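Wendstead Home & Garden Forum > Lawns > Overseeding now or wait until fall?

sgough
Posted March 25, 2022
We moved to Brullville last summer and the back lawn is 2,000 square feet of mostly fescue. It came through winter thinner than I'd like, mainly along the fence. Soil is clay. My neighbor says seed it now and keep it watered. The guy at Pugh says spring seed is wasted money. Who's right?

mostafa_b
Pugh is right, in my experience. I seeded in April two years in a row and lost most of it by the end of July. Young fescue doesn't have the roots for a hot summer. Wait for September, core aerate first, then seed.

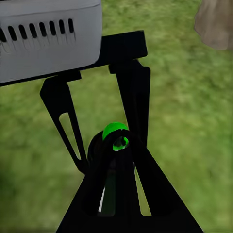

If you do go ahead now, skip the crabgrass preventer. Most of them will stop your grass seed too, and the bag doesn't always say so in large print.

Oona V
I disagree with waiting. Bare clay fills up with weeds by June, and then you have two problems. I'd seed only the thin strip, rake it in lightly, and water twice a day for 14 days. Some of it will die. Some of it won't, and you can fill in again in fall.

gwilym35
How high are you mowing? I kept mine short for years and it was thin every spring. Went up to 3.5 inches and stopped bagging the clippings – big difference by the second season, no seed at all.

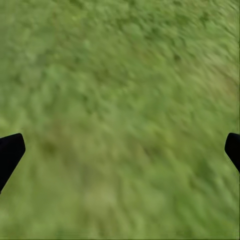 Grass, looking down

Also get a soil test before you buy anything. Mine came back very acidic and I'd been throwing fertilizer at it for 7 years.

mostafa_b
Agree on the soil test. Still don't agree with Oona on spring seed, but a small strip won't cost much.

sgough
Thanks all. I've been mowing at 2 inches, so that's probably part of it. I'll raise the deck, send off a soil sample and seed just the fence line. Does it matter if the seed is a different fescue blend from what's there?

Oona V
Not much. Get a turf type and stay away from K-31, it's coarse and you'll see the clumps.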